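Bon, la newsletter d'août part avec deux jours de retard, pardon ! J'étais plongée dans les cartons de la bourse aux livres de Trinirville (40 cartons, et un seul diable).
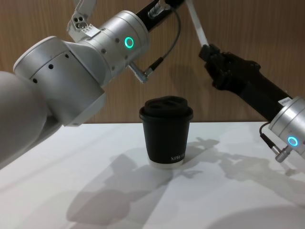
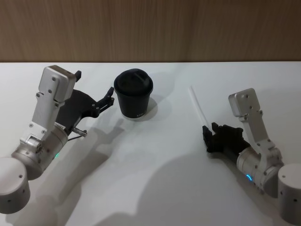
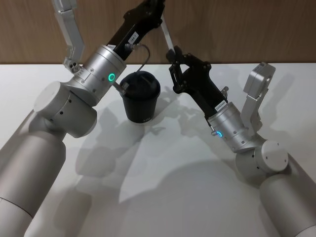 La bourse rouvre vendredi à 17 h, salle Durer, et cette année les romans policiers ont enfin leur propre table. Côté boissons, je vous vois venir : les gobelets noirs comme celui posé sur la table blanche, c'est très bien, mais loin des livres anciens, s'il vous plaît ! Bethel Gebru tiendra la caisse, prévoyez de la monnaie. Et si quelqu'un a le tome 3 des contes de Prarkavus, je suis preneuse…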